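Home | Projects | Reports | Team | Contact

Desk Tidy, Part 2: Finding a Place for the Small Stuff
Anisa Hidayat and Hipólito Leiva

When we started this project in October we really thought the big things would give us trouble (the books, the lamp, that heavy drawer unit!), but it was the small things that kept wandering off. So Melati suggested we clear one white tabletop and work with a single holder on it, and we were glad she did.

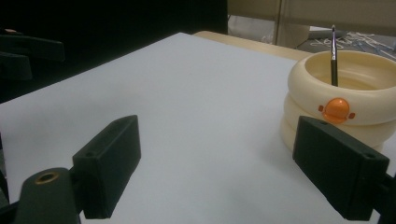
Figure 1. The cream ringed holder on the white table, with one thin tool standing in it.

We both grew very fond of this holder. It's a cheerful, puffy sort of shape with a little orange knob, and our classmates kept asking where they could get one. Our whole budget was 52 dollars, so a friendly-looking holder that didn't eat up the money was very welcome. 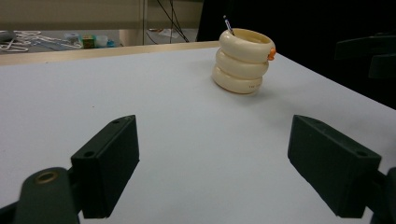 We then talked for a long while about where a holder ought to stand. Hipólito likes his close to the front, within easy reach, while I would push mine back and keep the space for writing. We plan to ask the next class to try both and tell us what they think.

Contact: Testero Student Projects | © Testero | Back to top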